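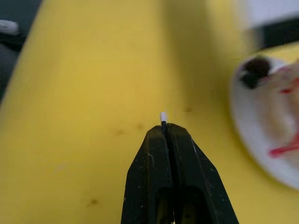 I've had Perno, the grasp planner from Dristico, on our two-arm bench since February, and I'm smitten! You give it a wrist view and a rough goal and it hands back a ranked list of grasps, each with a plain reason (too wide, too close to the other arm). Version 6 plans for thin objects in 38 milliseconds on our machine. The old one took 87.

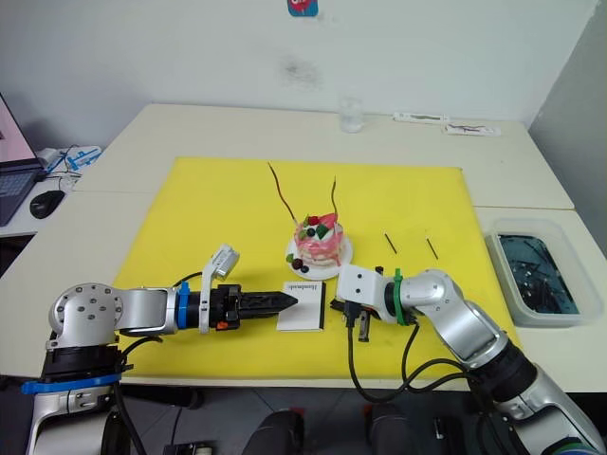

Does it need a new calibration each time you move a wrist camera? Only the quick one, which runs from the menu and takes 20 seconds.

My one real grumble is the viewer, which still hides the collision layer two menus down. Jui-lin Yip wrote us a shortcut for it.
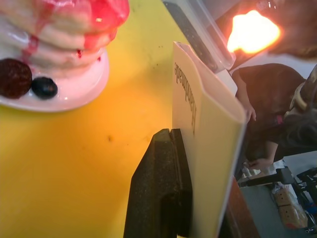

Perno's flat-object mode is the bit I'd pay for. It looks for an edge first and then decides how far to open the fingers, so something like the folded "Handmade" card, upright with a finger right against its face, gets its own approach angle and a gentler closing speed. Lovely stuff, and the settings are all in one text file.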